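Search this site
Enter keywords

Gittins to open second kitchenware shop in Lerken

Friday, January 20, 2023
By Seren Probert

Gittins will open a shop in Lerken in July, its first outside Warnadberg. The unit on the old market street covers 2,281 square feet and will create 19 jobs. Spare parts and repairs will be offered at both sites.

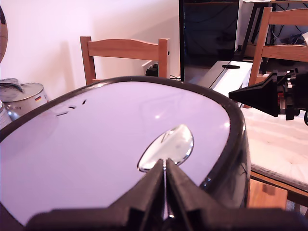
Rhun James said the firm had wanted a place in Lerken for years and that the Warnadberg shop would keep its present hours.

Contact: Gittins press desk
© Gittins 2023
Back to top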